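Chapter 5

Showing a Machine What to Do

Before you start: you should be comfortable with the material on joint angles and camera placement in Chapter 4. No programming is needed until Section 5.3.

People have been promised robots that learn by watching for a long time. The promise usually goes like this. You fold a shirt, the machine looks on, and after a few tries it folds shirts. If you have read the sales pages, you have met some version of it. This chapter takes the claim apart and asks what is left. A fair amount is left, but less than the sales pages say, and it costs more.

There are three common ways to show a task. In the first, you take hold of the arm itself and push it through the motion while it records its own joints. In the second, you drive the arm from a distance with a joystick, a headset or a smaller copy of the arm. In the third, you leave the arm out of it and carry its gripper around in your own hand, with a camera attached. The three methods are often lumped together as "demonstration," and most of the confusion in this field begins there.

Pushing the arm by hand gives you clean joint data and terrible pictures, because your own body is standing in front of the camera. Remote control fixes the pictures. It also slows everyone down. In the Minham exercises at the end of this chapter, a task that takes 5 seconds with bare hands takes students around 100 seconds by joystick on a first attempt, and much of what gets recorded is hesitation. A model trained on hesitation will hesitate. Students tend to blame the model.

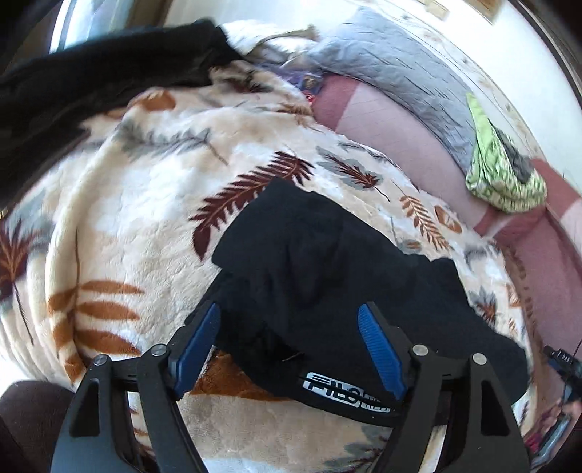 Hand-held grippers are sold as the answer to both problems. You can take one into any room, you work at close to normal speed, and the camera sees more or less what a robot's wrist camera would see. All true. Now consider what the operator is asking of the data when the job is to pick up a piece of cloth. Black fabric lies crumpled between two black fingers, with a second heap of black fabric farther back on the same blanket. The ridged blue pads stand out well enough. The folds of the cloth do not stand out nearly so well, and the blanket under it is covered in ferns and feathers, some of them quite dark. The operator knows which edge she means to pinch. She may have found it partly by feel, through the handle, and none of that reaches the camera. What gets stored is a string of images and a gripper width.

Does that matter? Supporters say it washes out with volume: collect 2000 demonstrations and the odd unclear one does no harm. Perhaps. The argument works when the errors are scattered. It fails when every operator leans on the same hidden cue, and with soft goods we should expect exactly that. Rigid objects are kinder. A mug has a handle, the handle stays put, and the camera can usually find it.

There is a second gap, which gets less attention. A human arm and a robot arm do not reach the same places. A wrist turn that is easy for you may be impossible for the machine, and a hand-held tool will record it without complaint. The Lakside group project in Section 5.4 asks you to replay a set of hand-held recordings on a simulated arm and sort out the ones it cannot follow. Do this before you train anything. Read the failed recordings one at a time, too, as a single percentage will tell you very little about why they failed.

None of this makes the method useless. We use it in our own teaching. But a demonstration is a measurement, with a range in which it can be trusted, and you should treat it with the suspicion you would bring to any other instrument.

In this chapter you will learn to:

record a short task by each of the three methods
tell a poor demonstration from a poor model
check whether a recorded motion is within an arm's reach
write down what the operator knew that the recording does not contain

5.1 Guiding the Arm by Hand

We begin with the oldest method. Take the practice arm out of its locked position and support its weight with one hand before releasing the joints.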